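Visit to the Bremer textile care hall, December 1, 2021

The hall handles linen and workwear for clinics and hotels. Our host was Jolán Orbán, who manages the finishing side. Tyyne Väisänen joined us for the second half and took most of the questions on fabric wear.

Incoming goods are sorted by fiber and weight before washing. Daily volume is 3,000 pieces, of which the flat items go straight to the ironers. Everything with an awkward shape, or with too much give in the weave, goes to the folding tables. There are 4 of these, set at standing height along the north wall.

Folding starts from a heap. A cloth comes out of the dryer bunched, and the folder has to find two neighboring corners before anything else can be done. Orbán's staff are trained to follow a hem with one hand until it turns, then hold that corner and follow the next edge. Shaking the cloth out is discouraged – it raises lint and takes up the space of two people.

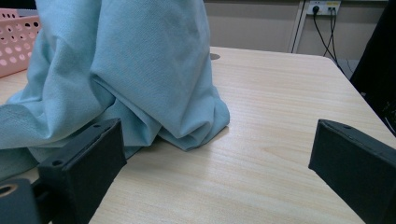 Soft weaves are the slow ones. They hold deep creases, and layers tend to cling, so an inside fold is easily taken for an edge. Väisänen keeps a log of items returned for refolding. The November total was 237, mostly square cloths folded off the bias.

Tracking is done in Tovo, with labels from Mishra sewn into one hem. The label doubles as a starting corner on newer stock. Older stock has it mid-edge and will be phased out.

We ended in the packing bay, where folded stacks are banded and put on Ostonus carts by route. Band tension was being adjusted during our visit, as the previous setting had left marks on the top piece. The next visit is planned for the wash floor, which was closed for maintenance.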